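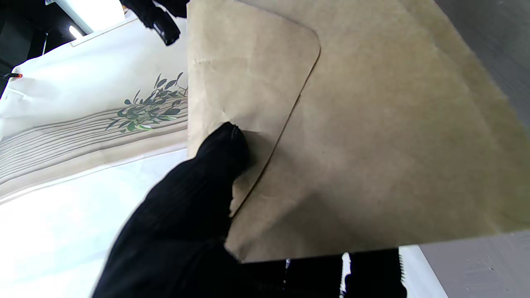

Wrist camera, kraft paper between the fingers, white bag with the leaf print behind it.

1/ A few people asked what I do all day now that I've moved to the data side at Vondero. Short version: I move paper about with a robot and save the recordings. Longer version in this thread.

2/ The model we're training is called Vusus. It learns to handle things by looking at examples of a person doing the job through the arm. I drive, the arm copies me, and everything gets logged: joint positions, finger opening, and the view from the small cameras near the gripper. One go at a task is one episode.

3/ The target for this batch is 1,000 episodes, all paper goods. Envelopes, bags, flat sheets. Paper was picked for the batch as the last version of Vusus was poor at it. It squeezed everything as if it were a tin of beans.

4/ Paper is harder than it sounds. A block stays the same shape when you grip it. Paper creases, and then it's a slightly different object for the next attempt. If you use one envelope all morning, the model gets very good at that one tired envelope and nothing else.

5/ So we rotate stock. I have 14 items in a tray for this batch and swap after every few episodes. When something gets too soft to stand up on its own fold it goes in the recycling, and I write that down too, with the episode number.

6/ The part I had to unlearn was being neat. My first week's recordings were all clean, slow, straight approaches. Citlali Montes, who trains the model, looked through them and said they were lovely and not much use. The robot will miss in real life. It needs to have watched someone miss and then sort it out.

7/ Now I start from odd angles on purpose. I let a corner slip and pick it up again. I come in too high and correct. If I recover, the episode stays in. If I have to stop and reset by hand, it's marked as failed and kept in a separate folder. 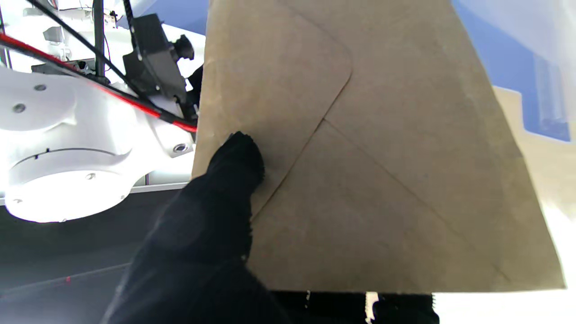
8/ Envelopes have their own habits. The flap side and the plain side behave differently. Catch the flap with a fingertip and it can lift, and then you're holding the flap and the rest swings about. I try to record both sides in equal amounts, flap facing the camera and flap facing away.

9/ Someone will ask about the fingers. The covering gives more grip on smooth paper than the bare ones we had before, and it's kinder to the edges. It does pick up dust, so I go over it with tape at the start of each session. Not glamorous.

10/ Light matters more than I expected. Pale bags under a strong lamp lose most of their detail on the wrist view, and you're left with the print and a lot of white. We talked about turning the lamp down and decided to vary it instead. Some sessions bright, some dull, blinds up, blinds down.

11/ Every episode also gets a written line saying what was done. "Pick up the envelope and turn it over." "Push the paper flat." We use 3 wordings for each task so the model doesn't get stuck on one phrase. Gráinne Cullinane checks these and sends back anything vague. She sent back quite a few of mine. "Move the thing across" was fair enough to reject.

12/ On speed: people assume it's quick because each episode is short. The episode is short. Putting things back, checking the recording saved properly, writing the line and choosing a new starting position all take longer than the pick itself. After lunch I slow down, and you can see it in the logs.

13/ I've also learned to stop when I'm tired. Tired driving looks jerky in the data and the model will copy jerky just as happily as smooth. I'd sooner hand over fewer episodes than have Citlali throw out a whole afternoon of them.

14/ Storage, for those who like that sort of thing: recordings go to the machine next to the arm first, then get copied to Mwaipopo (our shared server) overnight. I don't delete the local copy until the file sizes match. I did that once without checking. Once was enough.

15/ What's next: the paper batch closes in July, then it's cloth, which I'm told is worse. After that Premis, the packing project, where the arm has to put one thing inside another. I've asked for boxes before bags on that one. No answer yet.

16/ Happy to take questions about driving the arm or labelling. Questions about the training itself are better sent to Citlali, I only know what she tells me at the kettle.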